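# What covers the walls of a room?

Look at the nearest wall. The part that holds the room up is hidden. What you see is a thin covering, usually paint or paper. This page is about the paper kind, and about the other small parts that are fixed to walls and ceilings in a bedroom.

## What wallpaper is

Wallpaper is a long strip of paper with a pattern printed on one side. It is sold in rolls. A roll of the Meven paper used in our examples is 10 metres long, which is longer than most buses are high, stacked twice.

The back of the strip is covered in paste. Paste is a weak, wet glue. It stays slippery for a short time, so the person hanging the paper can slide it into the right place. As the water in the paste dries out, the paper grips the wall.

Each strip on the wall is called a **drop**. It runs from the ceiling down to the skirting board, the long board at the bottom of the wall. The line where two drops meet is called a **seam**. A good seam is hard to find, even with your nose against it.

## How a pattern repeats

A printing roller is a cylinder with the pattern on its surface. Each time it turns once, it prints the whole pattern once. Then it starts again. The distance from one flower to the next copy of the same flower is called the **repeat**.

Small patterns have a short repeat. Large ones, such as trees or birds, can have a long one. When two drops are hung side by side, the pattern has to line up across the seam, so some paper is cut off the top of each drop and thrown away. A small pattern wastes less paper than a large one.

## What stripes do

Vertical stripes run up and down. Your eye tends to follow them, and many people find that a wall with vertical stripes looks taller than a plain one. The wall has not changed. You can check this with a tape measure.

Stripes also cause work. If the first drop leans, every stripe on it leans, and so does every drop after it. Decorators use a **plumb line** — a string with a weight on the end. The weight pulls the string straight down, and the decorator draws a pencil line beside it. The first drop is hung against that line.

Pale colours reflect more light than dark ones. A small bedroom with pale walls and a white ceiling will look brighter than the same room in dark blue, with the same lamp switched on.

## The moulding at the top

The corner where a wall meets the ceiling is often untidy. Plaster cracks there, and the top edge of the paper may be slightly uneven. A strip called a **crown moulding** covers the join. It can be made of wood, plaster or a light plastic foam.

At a corner of the room, two pieces of moulding are cut at an angle so that they fit together. This is called a mitre. It is a difficult cut, and Oluf Bach, who taught joinery in Brivholm, made his pupils practise it 12 times on scrap before they touched a real piece.

## Outlets and switches

An outlet is where a plug goes in. A light switch opens and closes a gap in the circuit that feeds the lamp. Both have wires behind them, inside the wall.

To paper around a switch, an electrician or another trained adult first turns off the power. The paper is laid over the switch, a cross is cut in it, and the flaps are trimmed. Wet paste and electricity must be kept apart. **Children should never take the cover off a switch or an outlet.**

## Try it: find the repeat

You will need a patterned wall, or a sheet of patterned wrapping paper, and a ruler.

1. Choose one small shape, such as a single flower.
2. Look straight up from it until you find exactly the same shape.
3. Measure from the middle of one to the middle of the other. Write it down.
4. Do the same going sideways. The two numbers may be different. 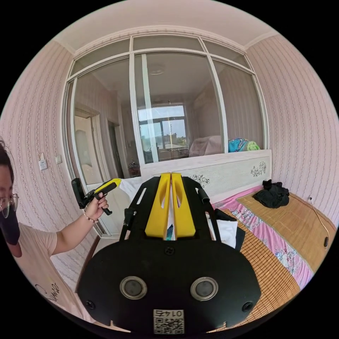
*A small bedroom with pale pink wallpaper, thin vertical stripes and small flowers. The ceiling and its moulding are white.*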